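How a robot learns to follow what you say

If a friend says "push the green star next to the yellow heart", you know what to do. You look for the star, look for the heart, and move one towards the other. For a robot this is hard. It has to match each word to something it can see, and then work out how to move.

At the Drerka robot lab in Tidton, people are teaching a robot arm to do this job. The arm has no hand. It has one straight rod, a bit like a finger, and it can only push. The blocks are different colours and shapes, so that each one can be named in a sentence.

How does it learn?

First, a person steers the arm and pushes the blocks about. The computer saves what the camera saw and how the arm moved. This is called a demonstration.

Next, other people watch the recordings and write down what the arm did, in their own words. One person might write "slide the star to the left". Another might write "move the green block away from the hexagon". Both can be right.

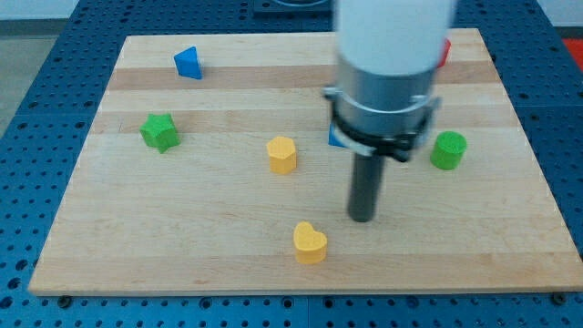
Page last changed: February 11, 2019

Then the computer looks at the recordings and the sentences together. It makes a guess about how the arm should move, checks the guess against what the person did, and changes its settings a little. It does this again and again. This is called training.

What did the lab find out?

The team trained the robot 2 times. The first time they used 300 recordings. The second time they used 668. After that they gave it sentences it had not met before.

With the smaller set, the robot often went to a block of the right colour but the wrong shape. Asked for the yellow heart, it might push the yellow hexagon. With the larger set it made this mistake less often.

It still had trouble with long sentences, and with words like "between", where it has to think about three blocks at once.

Words to know

Demonstration: showing a robot how to do a job.
Training: using examples to make a computer better at a task.
Prism: a solid shape with two matching ends and flat sides.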